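Notes from the treatment room

I finally finished my hot stone course in June and I've been itching to use it ever since! Siham Hamdy taught us, and she's so gentle that half the class dozed off during demos (me included, I'm afraid).

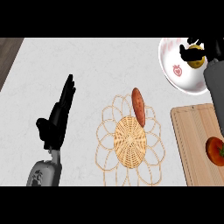 So from next month I'm adding a 61-minute back and shoulders session at the Skumcombe rooms. The odd minute is for a cup of tea. Oliwia Szulc is taking bookings, and please tell her if you bruise easily or you're expecting.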